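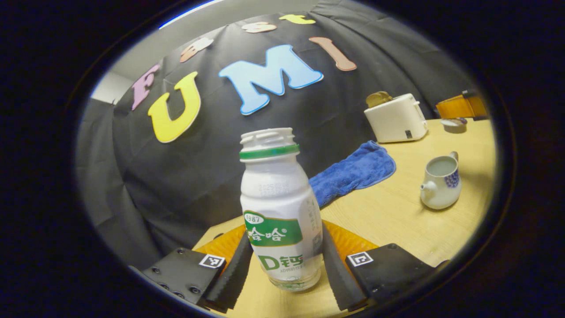 Mariann Halász told us after her first season that she had signed up for the free lunch and stayed for the arguing, and we have been repeating her words to newcomers ever since. If you like eating and drinking small things and then talking about them at length, please read on.

Call for tasters - the Rellside Everyday Drinks Panel

We are looking for 30 people who live in or near Rellside to join our tasting panel for the coming season. The panel tries the kind of drinks that end up in lunch boxes and on kitchen counters - yogurt drinks, milk drinks, fruit juices, iced teas, a malt drink or two - and tells us, in plain words, what they are like. Your notes go into the Sindel Guide, a free booklet that local families and corner stores have been picking up for years. The last one covered 153 drinks, and we would love to make the next one every bit as thick.

You do not need any training at all. We have had bus drivers on the panel, and retired teachers, and one very quiet young man who turned out to have the best nose for vanilla any of us had ever met. What we do need is people who can turn up fairly regularly, who don't mind disagreeing with the person in the next chair, and who will write "tastes like wet cardboard" if that is what they think (it has been written, more than once, and we printed it).

Sessions are held in the upstairs room at Kahraman Hall, beginning in the second half of August. Each one lasts 80 minutes, with a break in the middle for crackers and water, and lunch afterward for anyone who can stay. Samples are served in plain cups so that the label doesn't do the talking. You will get a score sheet, a pencil and plenty of time. Please skip perfume on the day, and no coffee for an hour beforehand - we know, we know.

We pay $19 per session, plus your bus fare if you bring us the ticket. It isn't a fortune, but it does come in an envelope on the day.

Who can apply

Anyone 18 or over. If you have a milk, soy or nut allergy, please tell us when you write. We run a separate juice and tea table and would be very glad to have you there, but we can't seat you with the dairy group. The same goes for anyone who avoids sugar for health reasons. Couples and friends are welcome to apply together, though we will probably put you at different tables!

How to apply

Send a short letter or email to Thilini Sivakumar at the Sindel Guide office, Cukell Street, Rellside, with your name, a phone number and any allergies. Then tell us about a drink you loved as a child and whether you would still drink it now. A few lines will do, but people do tend to go on a bit with that one, and we enjoy reading them.

Applications close on 9th August. Everyone who writes will get an answer, and if the panel is full we will gladly keep your name for the winter sessions.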